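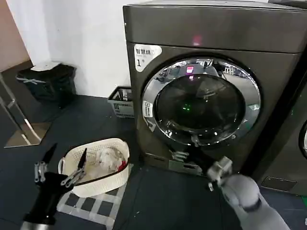
How often should the filter behind the lower panel be cleaned?

Once every 23 cycles, or sooner if drying times get longer.

Home | Manuals | Laundry | Set-up | Spares

Section 5: Front-loading washer-dryers, filter and door care

Applies to Hurthorpe and Endlow installations where machines stand side by side on a tiled floor.

1. Switch the machine off at the wall and close the water tap.
2. Wait until the door lock releases. Do not force the door.
3. Lay a towel and a shallow tray in front of the lower panel.
4. Open the panel and turn the filter anticlockwise. Let the water drain into the tray.
5. Remove lint and rinse the filter under a cold tap.
6. Refit the filter hand tight and close the panel.
7. Wipe the door glass and the metal ring with a damp cloth. Dry the ring to avoid water marks.
8. Run a short rinse with the drum empty and check the floor for leaks.

CAUTION: Water left in the machine after a hot wash can scald. Allow it to cool before step 4.

Note: Keep the gap between neighbouring machines clear. Do not push cloths or packaging into it.

Note: Do not use scouring powder on the door ring or the front panel. Replacement filters are listed under part 645.

Checked by Viorica Husar, 2021-04-06

2,284 views | 5 comments | Share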